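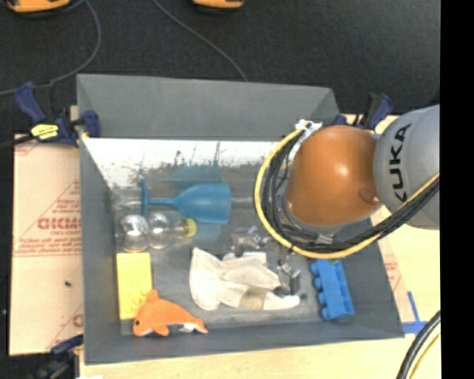
Tidgate bench, notebook entry, 19th April

The question before the group remains whether a single arm can be trusted to tidy a mixed container of household goods without supervision. Our working position, unchanged from the last review, is that it can do parts of the task and cannot yet be left alone with it. The difficulty lies in the mixture. A blue goblet on its side, a clear bottle with rounded segments and a crumpled white cloth item call for three different grasps, and the first two give the depth estimate very little to work with. Strong reflections on the bottle and along the pale scuffed band at the far side of the bin should be kept in mind when the segmentation masks are reviewed.

Scope. The present series stands at 359 attempts under the Prikau grasp planner. The Anura planner will be run on the same set of objects once Ridwan Hutapea has finished the port. No comparison is to be quoted outside the group before then.

Observations to date:

Building bricks are handled reliably when they lie clear of the walls. A brick near a wall is a different matter, as the planner rejects most approach angles and will sometimes select a neighbouring object in its place.

Soft toys are the least troublesome category. The orange dolphin has been picked up by the body, the tail and the fin, and the planner appears indifferent as to which. Where it overlaps a brick, the two are occasionally treated as one object.

Cloth is unresolved. The grasp itself is seldom the failure; the release is. Keabetswe Botha has proposed a short shake above the drop point, which added 3 seconds per cycle in her trial. I am inclined to accept the cost.

Transparent items remain below the standard we set. The target for the category is 80 per cent and we are well short of it – I will not enter a figure until Saron Kumsa has rechecked the labels.

On the wider question, Eldana Tufa raised the matter of laundry and dish sorting, which the Gudeta proposal lists as a deliverable for July. My view is that dish sorting in the restricted sense (rigid, opaque, not stacked) is defensible. Laundry is not, and the wording ought to be amended before the proposal is circulated.

Actions:
Abenezer Wako to check clamp tension before each block and record it.
R. Hutapea to report on the Anura port.
S. Kumsa to relabel the 13 disputed attempts.
K. Botha to repeat the shake trial with a heavier cloth.
Self to redraft the laundry paragraph and send it to E. Tufa.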